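Home > Forums > Flooring and Tile > Subfloors

Self-leveler over old slab - prime twice?

Posted 2022-03-08 by slabside_ken

Doing a 240 square foot room on a 60s slab. The low corner is down most of an inch. The Stiswood bag says one coat of primer, but the guy at the counter told me two on old concrete. Who is right?

grout_or_bust wrote:
Two. Old slabs drink the first coat. Cut the first one with water, let it dry, then put the second on full strength. I skipped it once and got pinholes over half the floor.

Mapleton8 wrote:
Disagree. One coat is fine if you grind first. Put a few drops of water on the slab. If they sit there for a minute, you don't need two coats. If they vanish, prime again.

slabside_ken wrote:
They vanish. There is also old black adhesive along one wall.

grout_or_bust wrote:
Don't grind that until you get it tested. A 60s floor could have asbestos in the glue. Winska makes a primer for going over residue, but read the sheet first. 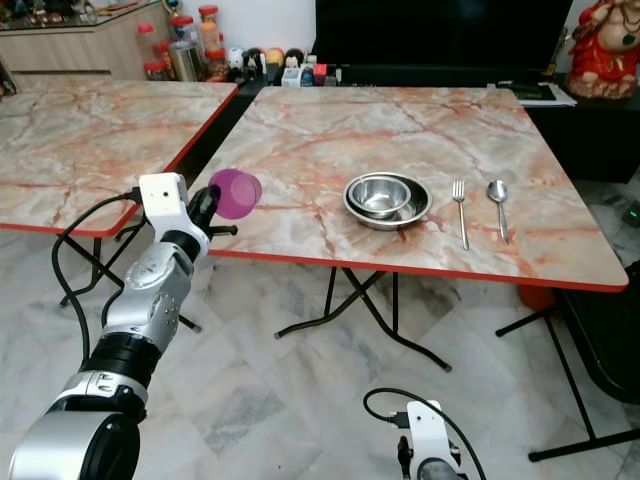
slabside_ken wrote:
Sent a sample off this morning. Other question is bags. I get 8 for the whole room, and that seems low with the corner that deep.

Mapleton8 wrote:
It is low. Fill the corner first with a deep-pour mix and do the rest the next day. Buy two extra bags and return them if they stay dry.

grout_or_bust wrote:
I would pour it all in one go - fewer cold joints. But get a helper to mix. You can't keep up alone.

Related threads
Nautiyal moisture meter readings all over the place
Iren underlayment under floating floor
Pinholes after second pour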